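July, 4:40 pm. Folding notes, denim.

Picking up from the question Quang Lý left in the margin last time: does the Skurnholm fold (sleeves in, thirds, then roll the collar end) hold up on jackets, or only on the T-shirts it was obviously invented for? My guess going in was T-shirts only. I still mostly think that.

The claim, as it was passed to us, is that any garment under 272 pages of the wardrobe binder can be brought down to one flat rectangle in 60 seconds. I don't know who timed it. Ngân La says she got close with a linen shirt. A linen shirt doesn't have a waistband, metal buttons and double seams everywhere.

What I tried:

- **Sleeves straight across the back.** Too thick. The cuffs land on top of each other and the middle humps up.
- **Sleeves down, parallel to the sides.** Better. Flat until you fold the hem up, then the side seams fight you.
- **Sleeves down, cuff tucked in toward the collar.** Best so far, but it leaves a fat roll on one side. I would call it a lump. Angus calls it "structure."

Buttoning first: Anastasia Balaskas swears by it. I did it both ways and couldn't tell the difference, except that buttoning is slower. Leaving it out until she shows me.

Surface matters more than the method sheet admits. A plush blanket grabs denim, so the bottom layer stays put while the top slides, and the lower folds bunch up underneath. On the cutting table the same fold comes out squarer. But people fold on beds, so the bed result is the one we should write down, even if it looks worse.

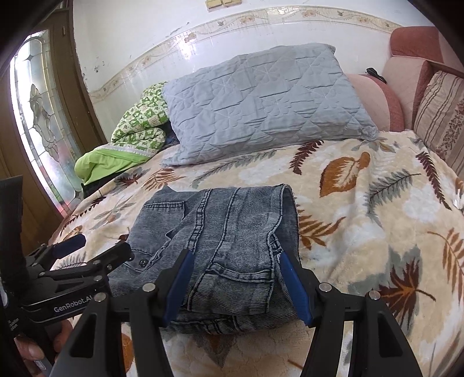 Pocket flaps are the other nuisance. If the flap ends up on top it wants to lie open, and if it goes inside you get a ridge. I've been leaving it on top. Sang Kiều wants it inside for the shelf display – fine, then she can press the ridge out.

I'm not ready to sign off on "one method for all outerwear." A rough rectangle is what I get, and a rough rectangle goes in a drawer perfectly well. Stacking is another matter. The Wumuvton drawers are deep enough for it, the Skikow ones I doubt.

To do: 

- same fold with a heavier jacket, lined if we have one
- ask Quang where the 60 seconds came from
- try the roll on the left side in case it's just my right hand pulling harder
- get the blanket test repeated by someone who likes this method more than I do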